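Home | Notebook | Equipment | Bookings | Staff

Equipment Notebook: Gripper Budget for the Coming Term
January 4, 2026
Entered by Rukhsana Rana
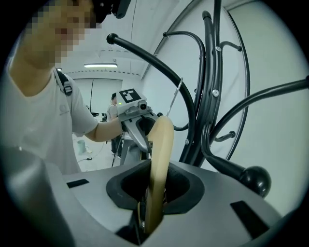

The purpose of this entry is to record the equipment request for the hand-held gripper work before the figures go to the Drusside office. The present request covers spare fingers, marker blocks, straps and cable, and leaves the matter of a fixed arm to a later round. The unit price quoted by Lideck for a complete gripper is $442. Zikau has quoted $364 for a unit without the camera. The lower price is attractive, but our method depends on the small lens set just below the marker block, and a unit without one would have to be fitted out here. I have asked Zikau for a price on the mounting plate alone. The curved fingers also need to be costed as a separate line. In tasks such as the present one, where they close on the upper end of a long, flat, smooth piece whose lower end sits deep in a collared opening, the grip surface matters more than the opening width, and I would like two finger materials priced side by side.

Backpacks and head-mounted units. These are to be budgeted per operator and not per gripper. The earlier sheet had them the other way and the totals did not agree with the Mirani project account. Please use the revised sheet only.

Marker blocks. Lideck sells these in packs at $19 per pack. One pack is to be ordered now and charged to consumables. Printing our own remains possible, but the square must be flat and the edges clean, and staff time has not been costed.

Delivery. Lideck states 60 days from receipt of order. Zikau has not yet given a date in writing - a verbal estimate is not enough for the Drusside form. If the order is to be placed before the end of January, the written quotation must be in hand first.

Items still open:
- Warranty terms on the camera, both suppliers
- Whether buckles and straps can be bought separately from the packs
- Storage for the larger props, coat stand included, when the room is needed for other work
- Return shipping, which neither quotation mentions

Recommendation as it stands: one complete unit from Lideck, with the Zikau unit held over until the plate price is known. Colleagues who disagree should add a note under this entry and initial it. I will carry the agreed figures to the revised sheet myself.

Equipment Notebook - Mirani project - Contact the notebook editor - Copyright 2026 - Back to top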